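Home Posts Storage Workshop notes About

Cube shelving, part two: heights and pegs

The white unit went against the left wall of the bedroom in the end. I had planned on the window side, but the skirting there is 20 mm deep and the base plinth would not sit flush. Svitlana Maksymiv, who has fitted more of these than I have, suggested notching the sides. I declined.

It is a plain laminate carcass from Flakwood, with three columns of open compartments, a top panel and a plinth. Assembly took most of Wednesday evening. The cam locks should be left a quarter turn slack until the top panel is on, otherwise the uprights pull out of square. Check the diagonals before the final tightening. Mine differed by 2 mm, and I left it.
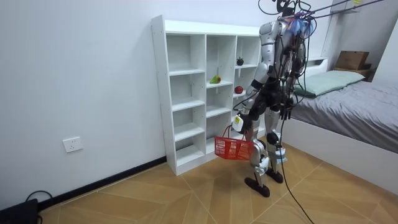

White shelf unit, fruit in the compartments, red basket at the lower level.

The peg holes on the side panel are pre-drilled, so there is no measuring to do. Each peg is rated for up to 28 kg according to the leaflet, a figure I have no intention of testing. Fruit weighs very little.

The basket is a small rectangular one in red plastic, with a grid pattern and thin handles. I prefer it to the fabric cubes from Zumico, which sag at the front and hide whatever is in them. Handles that fold flat would be better for getting it in and out of a compartment.

Still to do: wall bracket, felt pads under the plinth, and a decision about the cable cover from Baloyi.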